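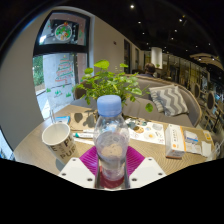

Vlasta Šimko wrote to say that a table in a cafe is rented by the drink, and that whatever lands on it while you sit there is the business of whoever wipes it down. She was answering my last column, where I said customers should clear their own tables before they leave. She has a point about the rent. I still think she is wrong about the rest.

Take an ordinary table in April, a little after four in the afternoon. A paper cup, a paper bag from the counter, a water bottle partly filled with water, a menu, a couple of small packets, a marker somebody was using. Half of that is trash and half of it isn't. The person who sat down with it knows which half. The person with the rag doesn't. Is the bag empty, or is there a receipt in it that somebody is coming back for? Does the marker belong to the place?

I worked two years at Kairys, on the corner by the bus station, and those decisions took more of my shift than the wiping did. Wiping a bare table takes 20 seconds. Working out a table full of other people's things takes a couple of minutes, and then you carry the bottle around behind the counter until closing in case its owner turns up. We had a shelf for it. By the end of the week the shelf was mostly water bottles, and they all got poured down the sink.

The bottle is the item I would start with. A cup from the counter is part of what you paid for, and I can see leaving it. A bottle you carried in from outside was never part of the deal. You brought it, it has a screw cap, and it will ride in your bag exactly as well going out as it did coming in. If it is nearly finished, finish it.

Emlyn Craddock, who owned Kairys then, disagreed with me on this and probably still does. His view was that a customer who is made to tidy up feels like he is back in the school cafeteria and won't order a second coffee. He took out the tray stand for that reason. Sales may have gone up afterward, I never saw the books. What I saw was people standing in the doorway with a drink in each hand, looking over a room where every other seat was free and every table was covered.

Esero, the place across the square in Illden, handles it better. There is one bin for paper, one for plastic and a small sink where you can empty what is left. No sign tells you to use them. They are on the way to the door, at hand height, and most people drop things in as they pass. I go there more than I used to, and the coffee is a little worse.

Part of the trouble is the tables themselves. Owners like to put things on them: a plant, a menu, sugar, something printed about the loyalty card. I like a plant on a table. But once a table already has things on it that belong there, a few more don't look like a mess to the person getting up. A bare table makes your own leftovers look like yours. If I ran a place I would keep the plant, hang the menus on the wall and lose the rest.

Vlasta also wrote that clearing up takes work from people who need it. I never once ran out of work at Kairys. There was always milk to bring up and a floor to mop.

So I am not asking for much. Put the paper in the bag, put the bag in the bin, and take your bottle home.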